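Hi Perihan, a catch-up on the Tramdale cell for January. It's been a good month, mostly!

The big job was the wrist bearing. It had been grumbling since before the break, so Malsha and I took the arm down one morning, swapped the bearing, put fresh grease in and had it turning again by teatime. I've moved the greasing interval from 600 running hours to 575, as the old grease looked pretty tired when it came out.

## The wrist camera

After the swap the camera mount had to come off and go back on, which meant redoing the calibration (fiddly, but I've got a proper routine for it now). We do it in the simulator first and then on the real cell. Sowmya built the simulated table over a couple of evenings and it's been a godsend – I can try a mount angle without anyone standing next to the arm.

The angle we're trying at the moment gives us the tan tabletop along the bottom and a big dark surface above it. I'd like more table than that, so I'm going to tip the mount down a touch and run the set again.
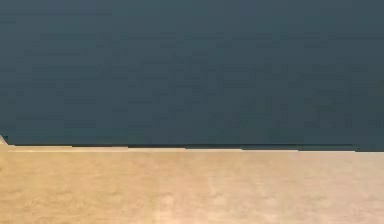 ## Money and parts

The bearing and grease came out of the maintenance line, as agreed. Gorimow have quoted 25 days on a spare gripper cable, and I'd like to order two while we're at it, if you're happy? The one we've got is on its last legs where it bends.

Still to do: nine bolts on the base want re-torquing, and Ayten is writing up the greasing steps so the Dullau lot can use them too.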